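Cevumen Hall to Open Exhibition on the Hinrichs Puppet Workshop

For immediate release, May

The Cevumen Hall will open a new exhibition this fall on the work of the Hinrichs workshop, which made puppets, painted sets and stage machinery for traveling theaters and later for television. The show fills 9 rooms on the ground floor and includes 423 items, most of them lent by the Zullton Archive. Many have not been shown in public before.

Visitors will start with the workshop's early hand puppets and move on to the string puppets built for the stage version of "The Salt King." Two rooms are given over to television work, with storyboards, replacement heads and the full harbor set from the children's series "Tresavar." The set has been repaired and will be lit as it was for broadcast.

"People remember the faces from the series, but they have rarely seen the drawings behind them," said Giorgia Sartori, curator of the exhibition. "We have hung the drawings next to the finished puppets wherever both survive."
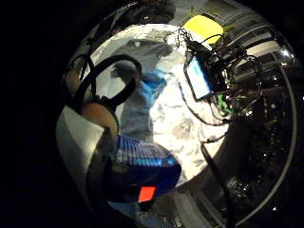
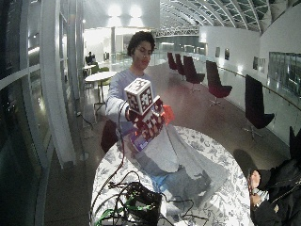
The final room covers how the puppets moved. It includes control bars, cut-open heads showing the eye and jaw strings, and a bench where visitors can work a copy of a string puppet. Staff will be on hand at the bench during opening hours.

A sound guide will be offered in English, Spanish and German. It was written by Ida Weidemann and runs 82 minutes if every stop is played. Large-print labels can be picked up at the front desk.

Justinas Baranauskienė, who led the repair of the "Tresavar" set, will give a talk on the opening evening at 7 p.m. Rodrigo Cunha will lead drawing classes for children ages 8 and up during the school break. Places in the classes are limited and must be booked ahead.

The exhibition catalog has 411 color plates and an essay by Sabine Schmieder on the workshop's years on the road. It will be sold in the hall shop and by mail.

Tickets go on sale in August. Entry to the exhibition is included with a regular hall ticket, and members enter free. School groups should contact the education office for visiting times. Press images and interview requests are handled by the Cevumen Hall press office.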